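Teaching by demonstration: handout 4, remote control in the simulator
Robot skills short course, Urketport, June intake
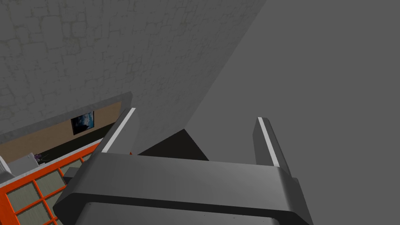
Gráinne Lynch asks whether it wouldn't be quicker to grab the arm and push it through the job by hand. For one task on one bench, yes, often. Come back to this at the end.

Two ways to show a task
Hand guiding: motors go slack, you move the arm, joint angles get logged. Feels natural. But your own arms end up in the camera view, and the robot won't see them later when it runs alone.
Remote control (teleop): you move a handset, the robot follows. Slower to learn, cleaner recordings. Everything in the log is something the robot can sense for itself.

Wrist view
Picture at the top is the simulator, jaws wide open, nothing between them. Note how much of the view the gripper takes up. Also the room is tilted, wall edges running off at a slant. Wrist camera turns with the wrist, so "up" on your screen is not up in the room. Most beginners push the handset the wrong way at first. Set handset to camera axes (menu, Control, Axes) and it gets easier.

Recording, step by step
Load the Muler room file. Check the jaws open and close before you record anything.
Start log. Wait a second. Move.
One smooth go. If you dither, the robot learns to dither.
Stop log with the jaws still, never mid-move.
Bad run: mark it bad, don't delete. We use them in handout 6.

How many?
Last intake's set was 1671 runs all told, 81 marked bad. Kerekes exercise (drawer, then lid) needs far fewer, but vary the start pose EVERY time. Same start 40 times over teaches it one start and not much else.

Common faults
Jaws closed too early: the wrist view hides depth, so check the side view aswell.
Log is all zeros: handset asleep. Press any button.
Jumpy path: you let go and grabbed again. Use the clutch.

Back to the hand guiding question
There's no arm to grab in the simulator, so remote it is this week. Real arm is next handout, the Estmont bench, and both methods get tried on the same task. Keep your logs, we will compare teh two.

To do before then: ten good runs each, varied starts, uploaded by 5pm the day before class. Put your initials in the file name please.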